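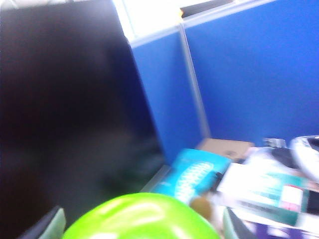

# Moving your desk to another floor or building

Most office moves go wrong at the level of one desk. The movers bring the box to the right floor, the box has no label, and somebody spends the first morning without a keyboard. These steps were written for the Plolleck move to Stasunton, but they work for any move where each person packs their own desk and a crew carries the boxes.

Allow 30 minutes for an ordinary desk. If you keep paper files, start the week before.
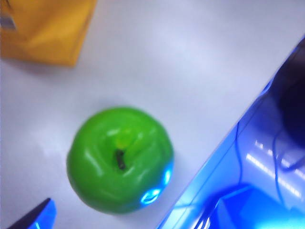 **Sevim Kırmızıgül** | Office moves | updated 14th April

## Before you pack

Get your new desk number. It's on the floor plan, and it has three digits. Your old number doesn't matter to the movers, so leave it off everything. If you can't find your name on the plan, ask Ertuğrul Akgül before you tape any boxes shut.

You'll need:

- flat boxes, medium size
- packing tape and a marker
- white labels
- zip bags for screws and small cables
- one trash bag and one recycling bag

Start with the trash. Go through each drawer and take out dried-up pens, old sticky notes, and chargers for phones you no longer have. Paper with names or account details on it goes in the locked shredding bin.

Then deal with food. Nothing you can eat goes on the truck, and that covers fruit, sealed snacks, tea, and sugar packets. Take it home or eat it. In the February move a box of ours sat in a warm hallway over a long weekend with bananas in it, and the notebooks packed under them had to be thrown out.

Medicine, keys, and anything you would be upset to lose should travel in your own bag.

## Packing the drawers

1. Tape the bottom of the box with two strips, one along the seam and one across it.
2. Put the heavy things in first. Books and binders stand upright along one side.
3. Small items go in a zip bag or an envelope. Loose paper clips end up in everything.
4. Wrap mugs in a sweater or in newspaper. The blank newsprint from the supply room also works and doesn't leave ink on your hands.
5. Stop when the box weighs 20 pounds. If you can't judge the weight, lift it with both arms and hold it for a slow count of ten. If you want to put it down before then, take something out.
6. Close the lid flat. A box with a bulging top can't be stacked.

Small plants can go in an open box with crumpled paper around the pot. The crew won't carry them, so you need to bring them over yourself.
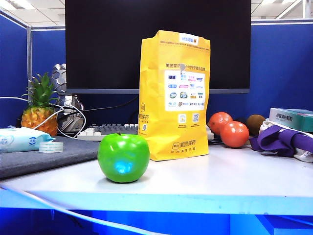 A box that's only half full should be topped up with paper or combined with a neighbor's. If you share one, both desk numbers go on the label, with a line between them, and the person whose number comes first is the one who gets the delivery.

## Monitor, keyboard, and cables

Shut the computer down fully. Sleep mode doesn't count.

Take a phone picture of the back of the computer before unplugging anything. Next, wrap a bit of tape around each cable and write on it what it connects to. Coil the cables loosely and put them in one bag, along with the mouse.

Leave the monitor on the desk with its stand attached. The Avcı crew has padded sleeves for screens and will pack them on the day. Put a label on the back of the stand. Don't stick anything on the screen itself, as the glue is hard to get off.

Desk phones and docking stations go in your own box. Silier chairs move with you, so tie a label to the left armrest. Other chairs stay.

## Labels

Write the new desk number large enough to read from across an aisle. Put it on one short side and on the top. A good label looks like this:

> **126**
> Kırmızıgül
> Box 1 of 2

## At the new desk

Check that your boxes are all there before you open any of them. Plug in the monitor first, then the dock, and turn the computer on last. If the screen stays dark, check the power cable at the monitor end.

Flatten the empty boxes and stack them by the freight elevator. Missing boxes should be reported to Ertuğrul by the end of the first day.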